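Last updated: Wed 27 December
Posted by Rosalind Doucet

The fridge job is finally coming together and I've been grinning all week! If you're new, we're teaching a humanoid to move fruit between a fridge and a yellow basket on a table, in the shared workshop at Kirmont. I do the arm control and most of the swearing. Gadel is the name of our planner, and Nanach is the vision code (old project names, they stuck).

The two-finger gripper is still my favorite thing in the building. It's simple and it's quick to calibrate, and with the fingers spread it has loads of room over a basket that size.
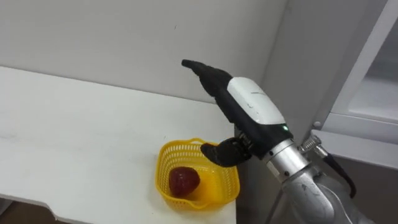 Hands with five fingers

Then there are the black hands, which are a whole other hobby. Every finger wants its own limits and its own idea of where zero is. I rewrote the grasp file from scratch over two evenings and it came out at 1,574 lines, down from 2,382, and I'm way too proud of that. Reaching into the upper compartment is the hard bit, with the shoulder, elbow and wrist all having to agree before the fingers get anywhere near the fruit. 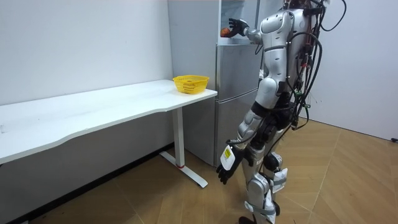 I also slowed the last stretch of the reach way down. Gadel used to plan one big sweep from the table to the shelf, and now it stops short, takes a fresh look and creeps in. It's slower, sure, but so much nicer to watch. The log for the new version has 61 reaches in it so far and I've read every one (yes, with coffee).

Nanach got some love too. Red fruit on a white shelf ought to be easy, but the soft shadows kept getting lumped in with the apples, so the outlines came out fat on one side. I've added a step that throws out the gray before it draws anything.
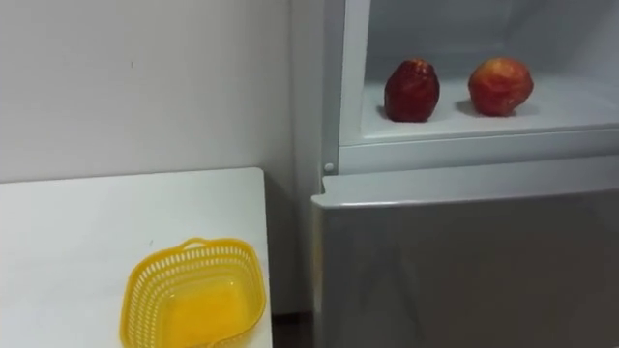 Why use the upper compartment and not a plain shelf?

A compartment has walls and a lip, so the arm has to plan its way in and back out. On a plain shelf you can get away with a sloppy path.

Next up is the approach angle. I want the hand coming in from lower down with the fingers already open, and Thibodeaux, the little simulator I keep going on about, says there's room for it. 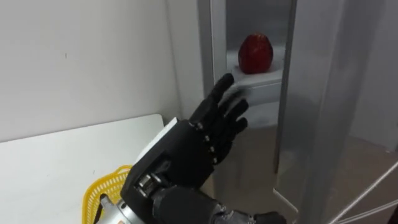 Fingers spread, just below the shelf.

I'll put the grasp file up once I've cleaned out the rude comments. Wrist tuning is next, and I can't wait to get back to it!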